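About Gumomau

Gumomau is a workroom for people who make things out of paper. We have one long room on the second floor of the Flavgate building, with tables, shelves of supplies, a sink, and a paper cutter that everyone has to be shown how to use before they touch it. People come to bind notebooks, letter envelopes, put together photo albums, and finish projects that have been sitting in a closet at home.

The room was a sample room for Mishra, a wallpaper distributor that moved out to the county. They left us the flat files and a lot of sample books. We still cut covers from those books, and there are enough left that we have stopped worrying about running out. The heavy vinyl ones don't fold well and are kept separately on the bottom shelf by the door.

How the room works

Membership is $40 a month. It covers a seat at any table during open hours, the shared supplies, and one cubby. Day visitors are welcome when there is space. Classes are booked separately and include materials.

We have 2 rules about the tables. The first is that cutting is done on a mat, always. The second is that you clear your spot before you leave, including the small stuff. Most of what we sweep up in an evening is bits of tape, backing paper, and trimmings the size of a fingernail. They stick to the next person's work, and a glued cover with a scrap trapped under it can't be fixed.

Markers go back in the marker drawer, cap on, lying flat. Highlighters and paint pens have their own trays. If one is dry, put it in the can by the sink and write the color on the list so that it gets reordered. Please don't put it back in the tray for someone else to discover.

The tables themselves are plain and matte. We tried glossy white ones in the first year and people complained about the glare from the ceiling lights. A dull brown surface is easier on the eyes over three or four hours, and pale paper shows up well against it.
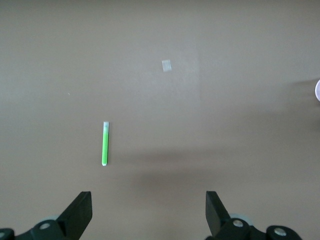

Colette Maillard disagrees with us about the drawer. Her view is that a marker put away after every use is a marker you spend half the evening walking to get, and that people should be allowed to keep a few pens beside them until closing. She has said so at more than one members' meeting, and the rule now reads "before you leave" where it used to read "after use." She would also like the tape to be kept at the tables. We have not settled that one.

What we teach

The beginner class is Pamphlets and Single Sections. It runs two evenings, and you go home with three small sewn booklets. After that most people take Case Binding, which is longer and needs more patience, mainly with the glue. Lettering is taught in the fall and again in February. It starts with pencil, moves to markers, and gets to brush pens in the last two sessions.

We also run a Wednesday afternoon table for labels, tags, and gift wrap. It isn't a class. Somebody puts out the supplies at one o'clock and people work on whatever they brought. It fills up before the holidays, so come early in December or expect to stand at the counter.

School groups can book the room in the mornings. We ask for one adult at each table. Children under ten use scissors and glue sticks only, and we do any knife work for them ahead of time.

The supply shelf

The shelf started as a box of leftovers and is now a proper inventory with 2249 items in it, counted down to the single bone folder. Paper is listed by weight and grain direction. Tape is listed by width and by whether it can be peeled off again, which matters more than people expect when they are holding down tracing paper.

Nearly all of our book board and adhesive comes from Rarnatico, who deliver every other month and will take back warped board without an argument. Donations are accepted at the front desk. We can use clean paper, working pens, thread, rulers, and cloth remnants larger than a dinner napkin. We can't use magazines, ink cartridges, or anything that smells of a basement.

Members and visitors

We currently have 285 members. Some come every week and some we see twice a year. There is no portfolio to submit and no level to reach. If you can say what you want to make, someone will find you a place to sit and show you where things are.

Finding us

Use the side entrance of the Flavgate building, next to the loading dock. The elevator is slow but works, and the room is at the end of the hall on the left. Open hours are noon to 9 p.m. on weekdays and 10 a.m. to 4 p.m. on Saturdays. We are closed on Sundays. Bring an apron if you plan to use paste, as ours are usually taken by early evening. Coffee and other drinks stay at the counter by the sink.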